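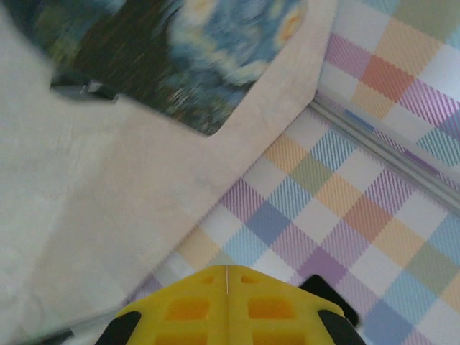 October, notebook, conflict reports bench
Started 8:20 a.m.

Working on the Tanui reports again. Goal for the session is to settle the death toll for the fighting on the river road so the entry can go out with the monthly file. The two totals in circulation are 111 and 173 and we have been carrying both with a query flag.

Background for anyone picking this up cold. Fighting broke out between army units and the district militia at the road junction north of Tanui town, after the ceasefire lapsed. It moved south along the river road and ended up in the market quarter. The army announced it held the town, the militia said it had pulled back to the hills by choice, and both statements came out on the same evening. Reports of deaths started before either statement and kept coming for days after.

Pulled everything tagged Tanui out of Allasitz and sorted by time of first publication. The export still puts the updated version of a story in place of the original, so I had to go back to the saved copies for the early ones. Same problem as last month. I have put it on the fault list again.

Went through the reports one at a time and wrote down, for each, the number given, who the number came from, what area it covers and what period it covers. Most give no area. Several give no period either, only "in recent fighting."

What I have so far:

The 111 comes from the district hospital. It was read over the phone to a local radio station by a hospital clerk and most of the other mentions copy the radio item. It covers bodies brought to the hospital. It doesn't say whether fighters are included. The radio item says "people," two of the copies say "civilians," and I can find no basis for the change.

The 173 first appears in a statement from the governor's office. It is for the whole district. The period seems to begin before the junction fighting, because the statement opens with the shelling of the two villages on the east bank, which we have as a separate entry already. If that is right, then part of the 173 is already in our file and adding it here would count those people twice.

The militia gives no total. It gives its own losses as 3, and I don't think we can do anything with that except record it as a claim. 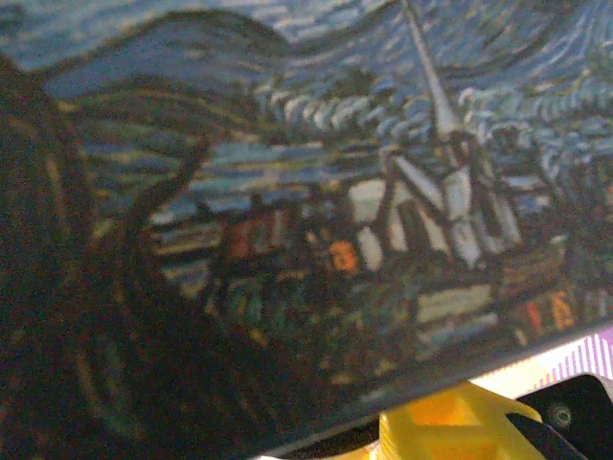
The next thing was to see if the east bank deaths could be taken out of the governor's number cleanly. They can't, at least from the statement alone. It gives one total and a list of places, with no split. I looked for a later version with a breakdown and found a reprint in the regional paper with the same wording and a different headline. The headline says the deaths were "in Tanui town," and the text under it doesn't support that. I have marked the reprint as not independent.

Also checked for the opposite mistake, meaning deaths on the river road that never reached the hospital. Two reports mention burials on the same day near the junction. One is from a teacher who was sheltering at the school and talked to a reporter by phone. She says families buried their own because the road was closed. She gives no number and the reporter didn't offer one. So the hospital figure is probably low, and we have no way to say by how much.

11:05 a.m. Called the Kenstead desk to ask what they are carrying. They have 173 as a flat number with no note. I explained the overlap with the east bank and they said they would look at it. They asked if we had the radio audio and I said we had only the transcript. They think they may have the audio. Waiting on that.

Displacement is a separate line and I am keeping it separate. The reports say nearly 1,000 families left for the south. That is families, and one of the copies has it as people. Fixed in our entry. I have not multiplied it by a household size and would ask that no one else does. If a reader wants people, the note should say the source reported families.

Lunch.

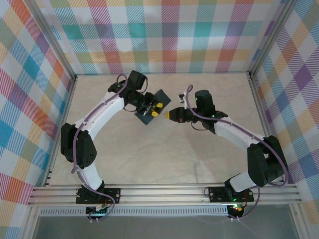 Tharushi Talukder
Event coding, Romcombe

1:30 p.m. Read the morning's notes over with Oranuch Thepsuriya, who coded the east bank entry when it first came in. She went back to her source sheet. Her deaths for the villages came from a village council list with names on it, so that part is solid, and the dates on the list are all before the ceasefire lapsed. The governor's statement names both villages. She agrees the overlap is real.

She disagrees with me on one point and I am writing it down so it doesn't get lost. I wanted to use the hospital number as the main figure for the river road entry. Her view is that it should go in as the low figure with the high figure left blank, and the governor's total moved up to a district-level note where it can't be added to anything. Her reason is that a single main figure gets copied without the note and then we are the source for it. I can't argue with that, having spent the morning tracing copies of a number that lost its note.

Agreed entry for now:

Place: Tanui, river road and market quarter
Type: armed clash, army and district militia
Deaths, low: 111 (hospital, by phone to radio, fighters not separated out)
Deaths, high: blank
District note: 173, governor's office, overlaps with east bank entry, do not add
Militia claim of own losses: 3, recorded as claim only
Displaced: nearly 1,000 families, as reported
Confidence: medium on place and actors, low on deaths

The word "civilians" is out of the entry everywhere. It had got into the short summary from one of the copies.
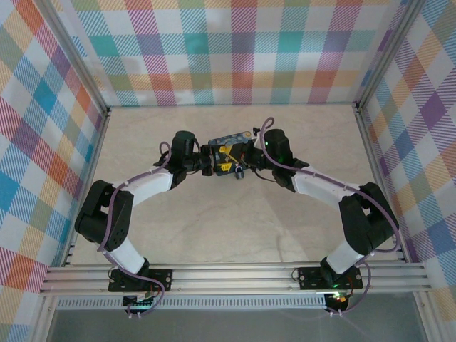

3:15 p.m. Kenstead called back. They do have the audio. The clerk says the number and then says it covers "since the road closed," and that part isn't in the transcript at all. That gives us a start point, and it falls after the east bank shelling, so the hospital figure has no overlap with the other entry. Changed the period field to match and added the audio as the source ahead of the transcript. They are sending the file over tonight and I would like to hear it before the entry is locked. I have only their word for the phrase at the moment.

They have also put a note on their own number. They kept 173 as the headline figure. That is up to them, but our two files will differ this month and someone will write in about it. Oranuch has a short reply drafted.

Small things while I was in there:

The river road has two spellings in the place list and they map to different points on the map. Merged them to the one used on the road signs in the radio station's own pictures.

Two items tagged Tanui are about a football ground in another district with the same name. Untagged.

The ceasefire entry still shows as active. Needs an end date, and I don't want to guess between the day of the first shots and the day the army said it was over. Left open with a query.

To do next:

Listen to the audio and check the clerk's wording.
Ask the reporter who spoke to the teacher if she mentioned which families, or where the burials were.
Check whether the governor's office put out anything after the first statement.
Allasitz export fault, chase again.
Ceasefire end date.

Stopped 4:50 p.m. Entry saved as draft, not locked.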